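Skekari Street Tenants' Association
Laundry Room Meeting, May 28, 2018

Present: Joscha Stöcker (chair), Bogdan Nedelcu, Finn Wegener, Malte Tiedemann, Hartmut Böttcher (minutes, again)

Apologies: Apartment 14, by note under the door. The note also asked that the meeting be kept down.

1. Minutes of the April meeting

Approved with one correction. Finn did not "storm out." He had a pan on the stove. Hartmut has changed the wording to "left quickly."

2. Dryer

Malte reported that the man from Zedon came, listened to the dryer, and said it needs a new drum bearing. The quote is $746 including labor. Bogdan asked whether the noise could be lived with. Malte, who lives directly above it, said it could not. The fund stands at $3,450 and the repair can come out of that without anyone's dues going up.

Agreed, four in favor. Bogdan abstained and asked for this to be recorded. It is recorded.

3. Unclaimed clothing

This took most of the evening. The shelf by the window is full, and things have started to migrate to the top of the washer. Joscha proposed that anything left in the laundry room be folded, put on the shelf and kept for 15 days, after which it goes to the Flores thrift store. Finn said 15 days was harsh for people who travel. Malte said people who travel should take their clothes out of the dryer before they go.

There was then a discussion of who does the folding. At present it is whoever needs the machine next, and the results vary. Hartmut described some of last month's work as "wadding." Bogdan said he had never been taught and did not intend to start now. Joscha suggested that a reasonable standard would be a rough rectangle, sleeves in, with enough of the front showing that the owner would know it from the doorway. No one need iron anything.

A beige and mustard-yellow item was put forward as a test of the standard. Views differed. Joscha considered it a pass. Malte pointed to the side where the sleeve is, or what he took to be the sleeve, and to the yellow point hanging down at the bottom, and said that if this was a rectangle he would like to see the triangle. Finn said the colors did most of the work and the owner would spot it from the street.
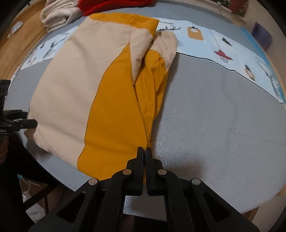
Item 3: the beige and mustard-yellow garment, folded.

Put to a vote: does it count as folded? Three yes, one no, one "for this building, yes" (Hartmut, counted as a yes after some argument, making four).

Bogdan asked if the light blue cloth with the lamps on it was also unclaimed, as he rather liked it. Joscha said one item at a time.

Agreed:
The 15-day rule starts with the next wash list.
Joscha to write the sign. The sign is to be polite. Finn to read it first.
Single socks are outside the rule and stay in the basket until further notice.

4. Detergent

Malte has been buying the Prorkard powder in bulk and would like to be paid back. Nobody objected to this in principle. Hartmut asked for receipts. Malte has one receipt and a good memory. He will look again behind the microwave.

Finn asked whether the powder could be the unscented kind in future. Bogdan said the smell was the only thing he enjoyed about doing laundry. Left open.

5. Wash list

The list on the door is down to its last sheet and the pen has gone. Hartmut will print new sheets and tie the next pen to something. Residents are reminded that writing "all day" across a row does not reserve the row. Apartment 14 to be told this in person, quietly.

6. Any other business

Finn raised the draft from the window. Joscha said it was on the list for the fall. Finn said it had been on the list last fall.

Bogdan asked whether minutes needed to be this long. The secretary noted the question.

Actions
Malte: call Zedon and book the repair; receipts.
Joscha: sign for the shelf; ask Flores when they take drop-offs.
Finn: read the sign; measure the window.
Hartmut: wash list, pen, string.
Bogdan: none, at his own request.

Next meeting to be set once the dryer is running.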